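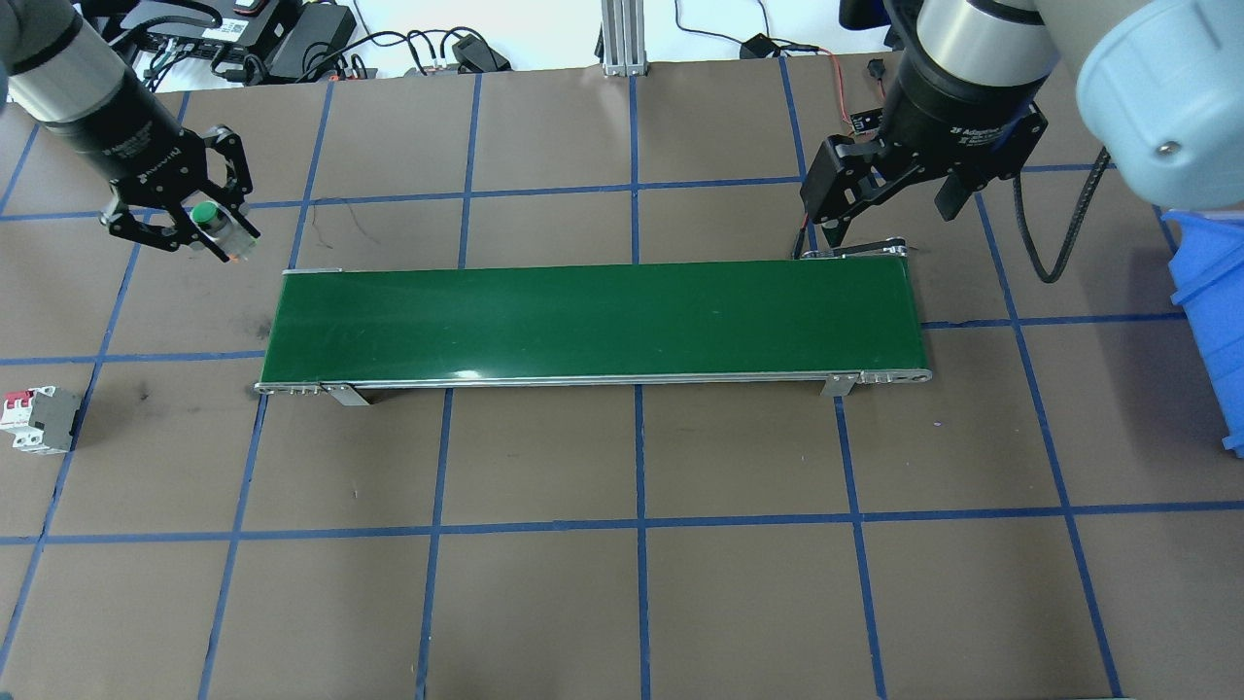
Bench 2, green belt on its grid.

Ticket subject: Small conveyor creeps toward one side rail
Status: Solved
Opened by: Boris Zupan
Product: Funon tabletop conveyor

Hello, and thank you for picking this up so quickly! I was half expecting to wait until after the December break. We have had our little Funon for 11 months and have been very happy with it, so please take this as a question from a fond owner and not a complaint. Lately the belt wanders. I start it nicely centered between the aluminum rails, and after about 30 minutes it has crept over and begins to rub. There is a soft squeak (my colleagues have opinions about the squeak). I have wiped the belt with a damp cloth, top side and underside, and the bench is level, checked both ways.

Reply from Fitley Support
Hello Boris, thanks for all the detail, it helps a lot. A belt that drifts slowly is nearly always a matter of the end rollers sitting a hair out of parallel. Could you tell us which end it rubs at first, and whether the drift changes direction when you run it in reverse?

Boris Zupan
It rubs at the right end first, every time. In reverse it drifts the other way, only slower. I also laid a ruler along the blue tape lines on the brown paper and the body of the conveyor itself is straight, so I think we can leave the mounting out of it.

Reply from Fitley Support
Lovely, then please try the tension screws at the right end. Turn the one on the rubbing side clockwise by a quarter turn, no more, let the belt run 4 minutes, and look again. Repeat if needed.

Boris Zupan
Two quarter turns did it! I left it going all through lunch and it stayed in the middle, and the squeak is gone too. I have written the steps on a card and put it in the drawer with the hex keys. Please go ahead and close this, and many thanks again.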